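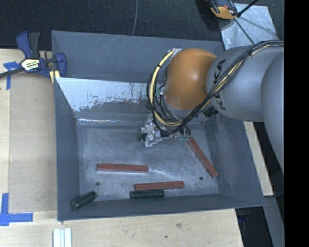 Page last changed: 06/09/2018

By Bram Bakker
Reading time: 7 min

We use cookies to remember your settings. Accept | Manage

3.2 Surface wear in shared storage bins

Figure 4. Open-topped gray metal bin with scratched floor and a worn patch low on the back wall.

The second part of the study looked at how the condition of a storage bin affects the way warehouse staff treat it. Earlier work on returnable packaging has mostly dealt with loss rates and cleaning costs. Much less has been written on how people judge a bin that still does its job but looks old.

We carried out interviews at two sites, the Drustier parts depot and the Tudero distribution hall. Both sites use metal bins for small castings and fasteners, and both let shift leads decide when a bin should be pulled from service. Neither site had a written rule for this when we started in November. Mertens, which supplies and repairs the bins for both, keeps a repair log that we were allowed to read but not copy.

A total of 83 workers answered the questionnaire. They were asked to rate bins on cleanliness, strength and fitness for use, and then to say whether they would send the bin for repair. Wear on the floor of a bin, such as the pale scratching in Figure 4, had little effect on any of the ratings. Most workers described it as normal. Wear on the walls was judged more harshly, and bright bare patches were often read as a sign of thin metal even where the gauge reading was within limits.

Answers differed by site. At Drustier, workers with more than seven years of service were less likely to send a worn bin for repair. At Tudero we found no such link. One possible reason is that Tudero rotates staff between halls every four months, so that few people handle the same bins for long. We did not collect data that would let us test this.

The repair log supports the questionnaire in part. Bins sent in for wall wear were returned without work more often than bins sent in for damaged rims. The log uses the Ulta grading scale, which has a single code for all wall defects, and dents could not be separated from abrasion. Entries made before the scale was adopted were left out.

Two workers at Tudero said they turned worn bins so the better side faced the aisle. We had not asked about this and did not follow it up at Drustier.

3.3 Labeling and bin return

Sign up for our newsletter to hear when new sections are posted.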